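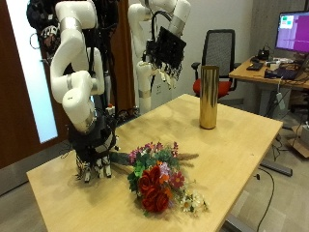 ¿Cuánto tarda en secarse un ramo colgado boca abajo?
Entre dos y tres semanas si el cuarto es oscuro y corre algo de aire. Los míos estuvieron 24 días en el trastero de mi abuela.

Me presento: soy Judit Gál y este es mi trabajo de fin de curso sobre el secado casero de flores. La idea salió de una tontería, el ramo de mi prima que acabó en la basura a la semana, y de ahí pasé a comparar tres métodos: colgar, enterrar en gel de sílice y prensar entre papeles. Compré rosas, margaritas y statice en la floristería Gulyás (me hicieron precio de estudiante, ¡gracias!) y repartí 6 flores de cada tipo por método.
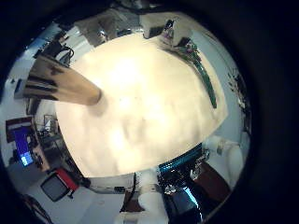
El prensado fue lo que peor se me dio al principio. Usé hojas de periódico y la tinta manchó los pétalos, así que tuve que repetirlo todo con papel secante. El tono que buscaba era un crema claro, como el de la superficie grande de la foto, porque sobre ese fondo se nota enseguida si un pétalo ha amarilleado. Cambiaba el papel cada dos días y ponía encima el diccionario de mi padre, un mamotreto de 1436 páginas que por fin sirvió para algo. Las margaritas quedaron preciosas, finitas y enteras. Las rosas no: demasiado gruesas, salieron marrones por el centro. 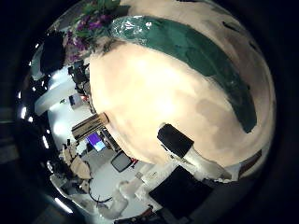 ¿Se puede reutilizar el gel de sílice?
Claro, basta con secarlo en el horno a temperatura baja y guardarlo en un bote bien cerrado. Yo usé el mismo bote para las dos tandas.

Con el gel las rosas mantuvieron la forma y casi todo el color, aunque hay que ir echándolo con cuchara, despacito, entre pétalo y pétalo. Me cargué dos por las prisas. El statice, en cambio, queda igual de bien colgado de un hilo, o sea que no merece la pena gastar gel en él. 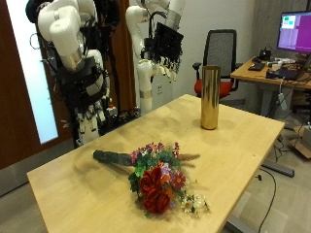

Qué cambiaría

Pesaría las flores antes y después, que lo pensé tarde. También probaría con 10 por grupo, y alguna hortensia, que dicen que es dificilísima. Las que salieron bien siguen en una caja de zapatos encima de mi armario.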